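In Praise of the Plain Hallway

By Ita Keane
April

I have fitted out a fair number of homes with my brother-in-law over the years, and if there is one room people forget (and I do mean forget, right up until the coats are on the floor) it's the hallway. They'll spend months choosing kitchen doors, bless them, and then hang one hook by the front door and call it done.

My own hall in Gernley is 43 inches wide, and for a long time I blamed it for everything. Then I put in a bench with a lid, a shelf above it for hats, and a row of pegs low enough for the grandchildren, and oh, what a difference to a wet morning! The whole lot came to $213, paint included.
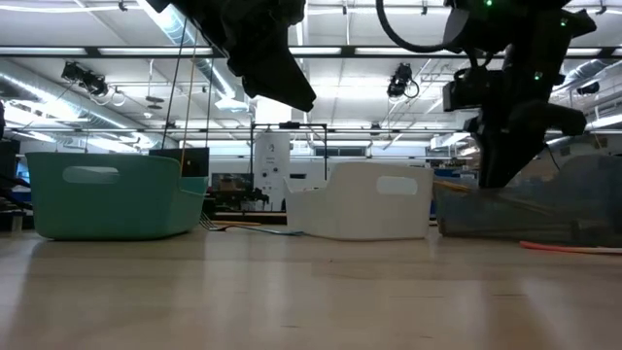
Page last changed: April, 9:40 a.m.

Now, Brendan Rafferty and I have argued about this over many cups of tea. He likes everything behind tall doors, floor to ceiling, so that a visitor sees only a smooth wall. It does look lovely, I'll give him that. But a hall is a place you pass through with your arms full, and I have never yet met a child who opened a cupboard to put a scarf away.

So I would ask anyone planning a house to spend a little less on the island and a little more on the first six feet inside the door. Sit there one evening and watch what your family drops, and where. Then build for that.

Recent articles
Do You Need a Pantry Door?
Diarmuid Ó Briain on Window Seats
Painting Old Stairs
Small Bathrooms in Stindton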